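Drollivmont Food Share to Begin Packing Dragon Fruit for Home Delivery

DROLLIVMONT – Drollivmont Food Share will add fresh dragon fruit to its home delivery boxes in October. The fruit is supplied by Saragih, a grower that has sold to stores in the Gavside district for 10 years. The first delivery will go to 58 households on a Saturday morning route.

Dragon fruit has soft skin and long, leafy scales that bend and tear easily. Under the new packing plan, fruit will be held in open-sided green plastic baskets and then placed in clear zipper bags before it goes into the box.
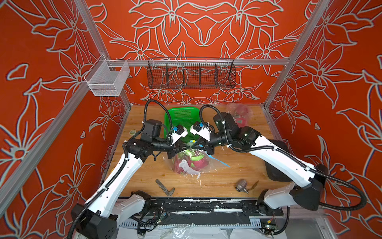

The organization has ordered 100 bags for the first month. Each bag must be wide enough for the fruit to go in with its scales in place. Packers are asked to open the bag fully and to press the seal closed from one end to the other.

Fruit with split skin will be set aside and will not be delivered. Small items, including tools and metal parts, are to be cleared from the packing table before the bags are closed. 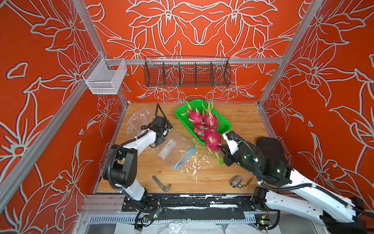 Dultia, which runs the delivery route, welcomed the change and said that fruit in separate bags would be easier to sort at the door. It asked that dragon fruit be placed at the top of each box, above canned goods and potatoes.

Households may decline the fruit by marking the form that comes with their current box. Boxes without dragon fruit will contain apples of the same value. There is no change to the delivery charge.

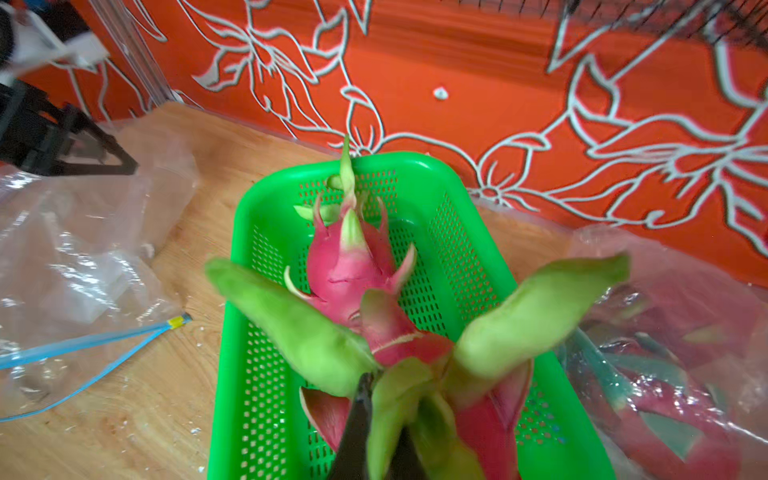
Storing and Serving the Fruit

Dragon fruit should be kept in the refrigerator and eaten within 6 days of delivery. The skin and scales are not eaten. The fruit may be cut in half lengthwise and the inside taken out with a spoon.

Bags may be washed, dried and used again at home.
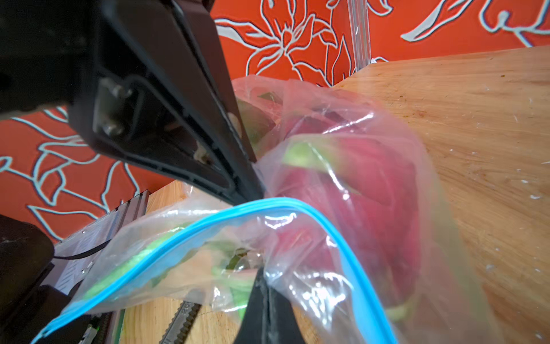 Clean bags may also be returned with the empty delivery box. Bags with a damaged seal will not be accepted.

Order forms for November will be sent out with the October boxes. Questions about deliveries in Gavside should be directed to the Dultia route office, which is open until 4 p.m. on delivery days.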